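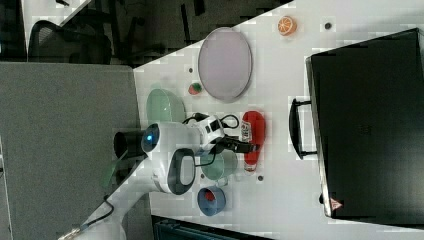
Play kitchen sets from Drirkell come with dishes, pretend food and a few bottles, and most of the mail we get from parents and preschool staff is about washing them, storing them and replacing what goes missing. The answers on this page cover the current sets and the older ones. Color is the quickest way to sort a mixed table: with a pale green bowl, a blue bowl, a light green cup and a big lavender-pink plate laid out together, even a three-year-old can be asked to bring "the blue one" and get it right. Small things tend to end up inside the dishes, like the little red piece in the blue bowl, so check bowls before you stack them.

Updated in March
By the Drirkell customer help desk

Can the dishes go in the dishwasher?
Bowls, cups and plates can, on the top rack, with the heated dry turned off. Pretend food should be washed by hand. Use warm water and ordinary dish soap, then let the pieces air dry on a towel.

Can children eat real snacks from them?
Dry snacks are fine in the bowls and on the plates. Don't put any of the dishes in a microwave, and don't pour hot drinks into the cups.

How do I clean the toy bottles?
Wipe the outside with a damp cloth. Don't soak them. The label band will lift at the corners if it stays under water, and we don't sell labels separately. If a label has already started to peel, take it all the way off and clean up the glue with a little cooking oil.

What ages are the sets for?
Three and up. Some of the food pieces are too small for younger children. If you have a toddler in the same room, put out the dishes and keep the food on a shelf.

How big is the large plate compared with the bowls?
The plate is the widest piece in the set and will not fit in the small storage tub. Stand it on edge behind the tub or order the larger tub, item 701, which holds a complete set with the lid closed.

How should we store a classroom set?
Most classrooms use one tub for dishes and one for food. The Bosta shelf unit takes both side by side. Tape a picture of the contents to the front of each tub so children who can't read yet can put things away.

I lost one piece. Do I have to buy the whole set?
No. Single bowls, cups and plates are sold as spares. Food is sold in packs of 9, and we can't split a pack to send one fruit. Shades vary a little between batches, so a new green cup may be lighter than your old one.

Will the Bhardwaj picnic pieces mix with these?
Yes. Their cups stack inside ours, but the bowls have a different rim and won't nest.

Where do you ship from?
Orders go out from Zustden. School orders of more than 500 pieces are packed on a pallet and need someone at the delivery address to sign.

Can I return an opened set?
Within 30 days, if every piece is there and clean. Put a copy of the packing slip in the box. Spares can be exchanged but not refunded.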